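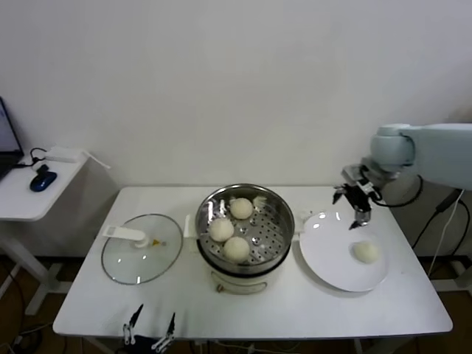
buns in the electric steamer, lid off

gilla_80
Posted June 9, 2018
Does anyone else get wrinkly tops on shop-bought frozen buns? I do mine straight from the freezer, 13 minutes, and the skin goes like an old balloon. Taste is fine but my mum would have words!

Su-chen Tam
You're whipping the lid off too fast. Switch it off, tip the lid a crack, walk away for 3 minutes. Works with the Chiang ones from the big shop in Flallstead anyway.

atside_pete
Disagree, sorry. I've tried the resting thing loads and it made them soggy underneath. Wrinkles are down to the dough being overproved before they freeze it – you can't fix that at home.

Su-chen Tam
Soggy underneath is because you don't use paper, Pete. We've had this argument before.

atside_pete
Paper sticks!! I oil the tray.

gilla_80
Might try both ways at the weekend. Is 13 minutes too long, by the way? Packet says nothing useful.

mrs_dumps
I do 13 for the plain ones, a bit more if there's pork in. And wrap the lid in a tea towel, stops the drips.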